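Lulten players bring Sturnis back to the stage for a summer run

2 August 2021

After a long stretch with the house lights off, the Lulten players are back in front of an audience this week with Sturnis, a gentle and rather funny play about a family of clockmakers who can't agree on what time to have dinner. It runs for 5 nights at the Barredo Theatre, and if the chatter in the foyer at the open rehearsal is anything to go by, people have missed this sort of evening very much indeed.

The company has 17 performers this time, a few of them treading the boards for the very first time and others who were in the last production before the doors closed (a Christmas show that many in the town still talk about fondly). They have been rehearsing in the evenings since late spring, first in the park and then, when the weather turned, in the old school hall up the hill.

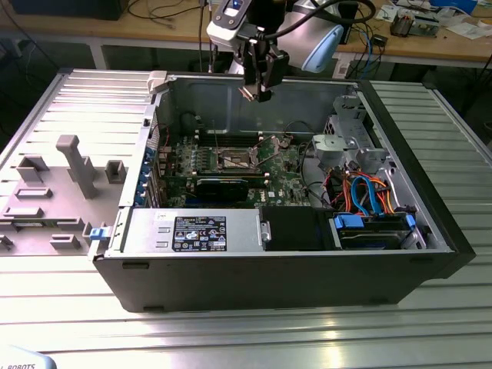
A desktop computer with its side panel off and the green motherboard showing.

Seating has been spread out a little more than usual, so although the theatre can hold 400 there will be fewer tickets each night, and the box office suggests booking early if you have your heart set on the Saturday. There is a short interval, with ices and soft drinks brought round to your seat, and the bar will open an hour before curtain up.

Music comes from the Pleltura Quartet, who have written a lovely set of tunes for the scene changes and will also play in the foyer as the audience arrives.

The players hope to follow Sturnis with a family show in December, and anyone who fancies joining in, on stage or behind it, is warmly invited to leave their details at the box office.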